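Lise Leclerc moved to Urkthorpe in July with one suitcase, a lamp, and the belief that she didn't own much. The truck from Vestgate Removals arrived two hours later with the rest of it, and the driver handed her an inventory that ran to 153 lines.

Line 88 said *nightstand, contents: misc.*

"Misc. is always the worst," said Lorena Tapia, who had come over from next door with a screwdriver and no intention of leaving. "I'd take a piano over misc."

They did the kitchen first. They did the books, which Lise had sworn to cut down and had instead alphabetized. By four o'clock there was nothing left to unpack except the one thing she'd been walking around all day.

It had been her aunt's, or a replacement for her aunt's, after the original went to a cousin named Engebretsen who had claimed it at the funeral lunch between the soup and the fish. Lise had filled it for eleven years. She filled it the way other people fill a diary, except that a diary doesn't contain batteries.

Lorena held the trash bag. Out went the dead pens, the cough drops, the warranty for a toaster that had caught fire under warranty. Out went a bank statement showing a balance of $2,876, which they both looked at with respect. Out, after a pause, went the letters from Dilano, who had spelled her name three different ways and married a dentist.

"You want to keep one?" Lorena asked.

"Which one?"

"The one where he spells it right."

Lise checked. It was a short search.

She carried the bag down to the curb herself, and when she came back up Lorena had gone to see about dinner, leaving the drawer open. 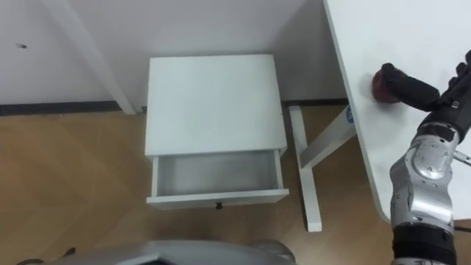
## Tuck In Your Chair

By nine that night it held a flashlight, a phone charger, and a cough drop she had found in her coat.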